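4.2 Where clothes go before they are put away

Most of the households we visited had a fixed place for clean clothes, usually a closet or a chest of drawers. Fewer had a fixed place for clothes in between: worn once, waiting to be folded, or folded and not yet carried to another room. Heydari's term for these is "resting clothes," and we use it here. In the Cleteston homes, resting clothes were most often found on the backs of chairs. In the Hesden homes, where several rooms had woven floor mats and little seating, they were found on the mat.

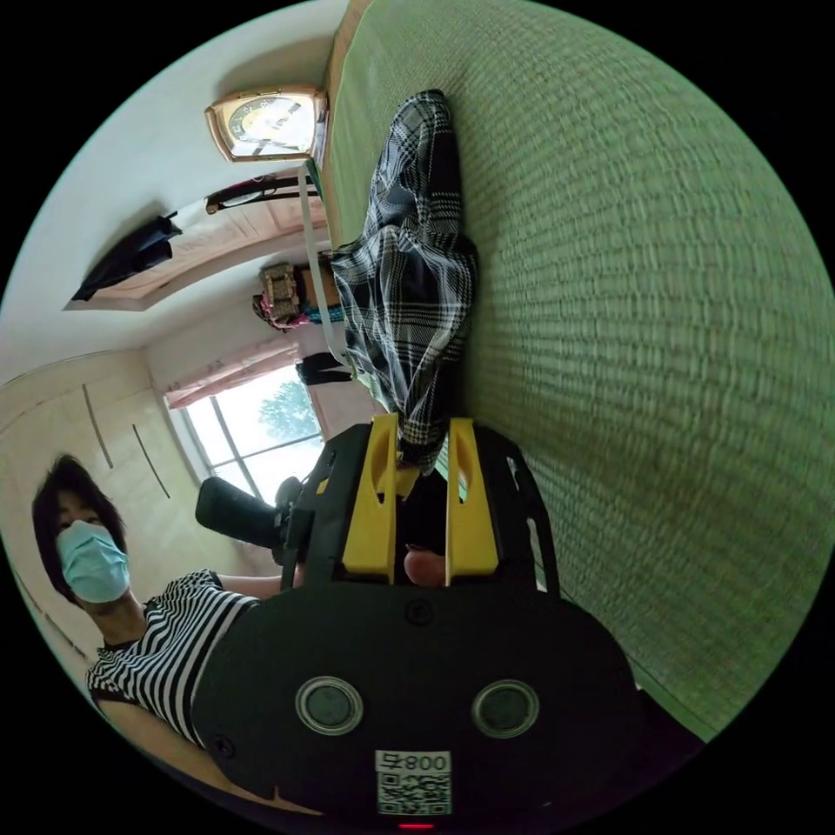 Residents gave different accounts of why the mat was used. One said that a bed was too soft to fold on. Another said she had never thought about it and that her mother had done the same. In the interviews, 41 of 100 residents named the floor or a floor mat as the surface they used most for sorting and folding, and nine said they used it for nothing else. Tables were named less often than we expected, and several people objected to the idea of putting clothes where food is served.

We also asked what made a garment hard to deal with. Shirts with long sleeves came up often, as did anything with a pattern that had to be lined up at the front. Small items such as socks were described as boring but easy. A garment judged to be difficult tended to be left until last, and in some homes it was still on the mat when the rest of the pile had been cleared. Residents did not see this as untidy. One told Shirin Moradi, who carried out the Hesden interviews, that a shirt on the mat was "already halfway home."

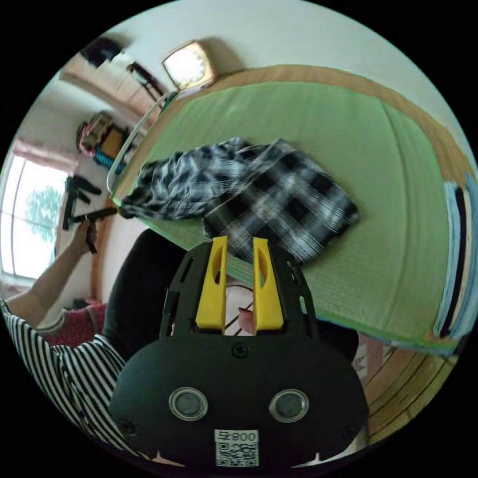 Figure 2. Plaid cloth on a tatami mat, partly spread and partly bunched, with folded blue and white items at the right edge of the mat.

4.3 Folded and unfolded items on the same surface

Folded and unfolded items often shared a mat. We had assumed that residents would divide the surface into two halves, as they did on the ironing boards in the Virnex survey, but this was rare. The more usual habit was to push folded items toward an edge and leave the rest of the mat for work. Which edge was used depended on the door. Residents who carried their laundry out in one trip put the folded items on the side nearest the exit, and those who made several trips were less consistent.

The edge itself mattered to some residents. Where the mat was raised above the floor, they did not like a sleeve or hem hanging over the side, and two said they would refold a garment that had touched the floorboards. Others let cloth hang and paid no attention to it. We found no link between this preference and the age of the resident.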